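Desktop Refresh: What Departments Need to Do Before December

The second phase of the desktop refresh covers 389 machines at the Akley and Grivunthorpe offices. Replacement units are on site at Akley. Grivunthorpe deliveries follow once the loading dock reopens. Users in the Anis building are not included in this phase and should keep their current equipment.

Retired towers fall into two groups. Units with a working board and at least one usable memory slot are kept for parts. All others go to Zhong under the recycling contract, which sets a minimum pickup weight of 2,000 pounds. Departments should not arrange their own disposal, including for monitors and docking stations.

Processors and memory are pulled before a case leaves the building and are logged under the asset number of the original machine. Drives are handled separately (see below). Power supplies stay in the case unless the model is still in service elsewhere.

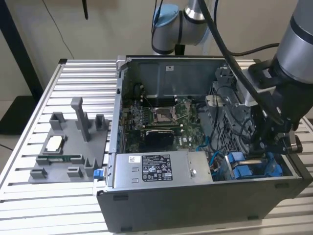
Drives and Data

All drives are removed and wiped, including those from machines that were used only as shared terminals. Drives that fail the wipe are shredded. The log entry records the drive serial number, the method used and the date. Copies of the log are available to department heads on request.

Files saved to the local disk are not carried over. Move anything you need to your network folder before your swap date. In the first phase, 73 users had files on the desktop or in the local Downloads folder that were not backed up. Recovery after a wipe is not possible.

Scheduling

Swap dates are sent by email two weeks ahead. A swap takes one visit and the user does not need to be present, but the desk must be clear and the machine shut down. Label any adapters or cables that belong to your department. Unlabeled cables are collected with the tower and returned to general stock.

Requests to change a date should go through the service portal under Hardware, Refresh, Phase 2. Requests sent to individual technicians will not be logged.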